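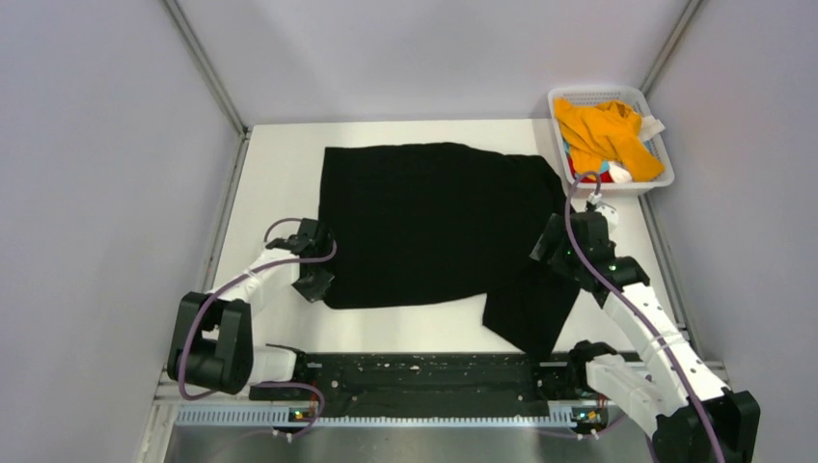 Dark garment laid out on the white table, basket in the back right corner.

Fevora Garment Services
Minutes of the folding and packing meeting

Held December 29, 2020, upstairs office

Present: Mélanie Kowalchuk (chair), Gladys Masanja (folding), Sebastião Nogueira (stock), Anderson Magalhães (packing and dispatch)
Apologies: Rogério Cavalcanti. He sent written notes on items 3 and 6.
Minutes taken by Anderson Magalhães

1. Minutes of the last meeting

Accepted with one correction. Under shelving, "back store" should read "side store." The back store shelves were not discussed.

2. Matters arising

The side store shelf has been moved down one slot and now takes a full carton without tipping it. Closed.

The door to the drying room still sticks. Sebastião has planed the top edge once and thinks it needs doing again along the side. Carried over.

The spare iron has gone back to the repair shop. Gladys asked that nobody buy a replacement until the shop gives a price. Agreed.

The rail labels were printed on the wrong stock and are peeling. Sebastião to reprint on the cloth tape used last year. He has most of a roll left.

3. Stock

Sebastião reported on the year-end count. The total on the shelves is 2,974 pieces. Of these, 1,052 are plain dark T-shirts, and the rest are polos, aprons, work shirts and colored cloths. The T-shirt figure includes the returns from Hillen, which had been left off the earlier sheet.

Mélanie asked whether the Hillen returns had been checked for wear before being put back with the others. Sebastião said the collars and hems had been looked at and the sleeves had not. Rogério's note asked for the same thing. It was agreed that the Hillen pieces come off the shelf and are gone through again, sleeves included, before any are sent out.

Anything with a pulled hem goes to mending. Anything faded goes to the Andrade pile. Gladys asked what counts as faded, as she and Rogério had sorted the same stack differently. After some discussion it was agreed to keep one new shirt at the end of the table and hold each piece against it in daylight. If the difference shows at arm's length, the piece is faded.

Sebastião also reported that two sizes had been shelved together after the last delivery. He has separated them. He asked that the size be read from the neck label and not judged from the width, as the older shirts have shrunk and the two sizes now look alike.

4. Folding

Gladys went through the order of work for T-shirts. There have been complaints from Firer that the stacks lean and that the sleeves show at the side of the pile. She had opened one of the returned cartons and agreed with them.

The method from January will be:

Lay the shirt face down on the table, neck away from you.
Pull the hem straight before doing anything else. Run a hand down each side to the corner.
Bring the sleeves out flat. Check that no part of a sleeve is doubled under the body.
Fold one side in to the middle of the shoulder and turn the sleeve back along the fold. Repeat on the other side.
Fold the bottom up to the chest, then again to the neck.
Turn the shirt over and put it on the stack with the fold facing the front.

Gladys said most of the trouble comes at the second step. When the side of the shirt is left uneven, the error carries through every fold after it and there is no putting it right at the end except to open the shirt out and begin again. She would prefer people to do that. A badly folded shirt left in the stack pushes the ones on top of it to one side.

Anderson asked about the folding boards. Gladys does not want them for T-shirts, but has no objection to them for work shirts, where the collar gives trouble. The boards stay in the cupboard by the door. Whoever takes one out is to put it back.

Mélanie asked how high a stack should go. The shelf holds more than the carton does, and stacks are being split at packing, which undoes the straight edges. Agreed that stacks are made to carton height from the start. Anderson will put a strip of tape on the wall behind the table at the right height.

5. The table

The white top is to be kept clear apart from the garment being worked on and the white basket in the back corner. Cups, tape guns and paperwork have been left on it during breaks. Mélanie asked that these go on the window ledge.

Wipe the top down before the first piece of the day and again after lunch. Use the plain cloth with water. The spray cleaner left marks on a batch of pale aprons in the autumn, and Gladys has taken it away.

The basket was discussed at some length. Sebastião had understood it was for rejects. Gladys has been using it for colored cloths still to be folded. Both uses have been going on together, and some cloths have ended up in mending with nothing wrong with them. Agreed that the white basket is for colored cloths to be folded and nothing else. Rejects go in the box under the table. Sebastião to write REJECTS on the box.

Cloths should sit inside the basket. The orange-yellow ones in particular get heaped in and hang over the front, where they catch on things. If the basket is full, start a second one on the floor beside the table.

Gladys raised the question of a smaller basket, which would leave more room at the back for long-sleeved shirts. There was no agreement on this. Anderson thought a smaller one would only fill faster. Left for now.

6. Dark pieces

Rogério's note asked for separate handling of dark and light pieces on the same shift. He had found pale lint on dark shirts after they were packed. Gladys had seen it as well, mostly on shirts folded straight after the aprons.

Agreed that dark pieces are folded first, in the morning, and light pieces after lunch when the table has been wiped. The lint roller lives on the hook. It is used on the front of the shirt once it has been turned over, and on the back before the first fold.

Mélanie said the light specks are easy to miss on very dark cloth when it is lying flat, and easier to find when a corner is lifted and the cloth hangs at a slant. Sebastião suggested doing this with every dark piece. Gladys thought that was too slow for a full day's work and proposed lifting each piece once, by the hem, as it comes to the table. If it needs the roller it will show then. Agreed on Gladys's version, to be looked at again after a few weeks.

Black, navy and dark green are also being mixed. Under the ceiling lights they are hard to tell apart, and Hillen received a dark green shirt in a carton of black ones. Where there is any doubt, read the color from the label. If the label is worn off, put the piece aside for Sebastião, who will compare it at the window.

Anderson asked whether the green ones could be given a colored thread in the neck. Mélanie to ask Andrade for a price on having it done with the next order.

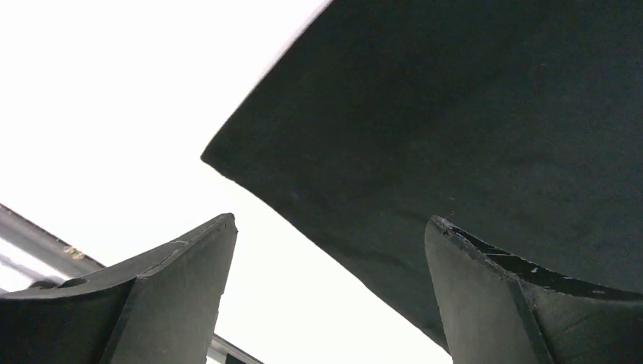 7. Packing and cartons

Anderson reported that there are 300 cartons left of the usual size. That is enough for the January orders as they stand, with nothing spare if Firer adds to theirs. Mélanie approved a new order. The supplier's minimum is 1,000, and Sebastião asked where they would be kept. The flat bundles can stand behind the side store shelf now that it has been moved, provided they are kept off the floor. Anderson to find two pallets.

Tissue between layers will stop for T-shirts. It slips, and customers have not asked for it. It stays for work shirts and for anything pale.

Packing lists have been going in on top of the garments and arriving creased. They will go in a sleeve on the outside of the carton. A second copy is kept here in the gray folder, with the initials of the person who packed.

Mixed cartons: heavier pieces at the bottom, T-shirts above, cloths in the gap at the side. Do not press the cloths down to make room for more. If the flaps do not meet, take a stack out.

8. Firer order

Firer want their next delivery sorted by size and then by color. At present it goes the other way round. Anderson said this is no extra work if it is known before folding begins and a good deal of extra work afterward. Mélanie to confirm with them in writing. Until she has done so, the Firer pieces are to be left unfolded on the rail.

They have also asked for the sleeves to be folded behind the body so that none of the sleeve shows from the front. The method in item 4 does this already.

9. Any other business

Gladys asked for a mat to stand on at the folding table. Agreed. Sebastião has one at home that he will bring in to try before one is bought.

Anderson will be out for the first two working days of January. Rogério has offered to cover dispatch. The van key will be in the office drawer.

The radio is to be turned down when the office phone is in use.

10. Actions

Sebastião: plane the side of the drying room door, reprint the rail labels, mark the rejects box, bring in the mat.
Sebastião and Rogério: go through the Hillen returns again, sleeves included.
Gladys: write up the folding order on one page and pin it above the table. Set aside the new shirt for the fading check.
Anderson: tape mark for stack height, order the cartons, find two pallets.
Mélanie: write to Firer about the sorting order, ask Andrade about the neck thread.

Next meeting: end of January, date to be fixed by Mélanie once the Firer delivery has gone out.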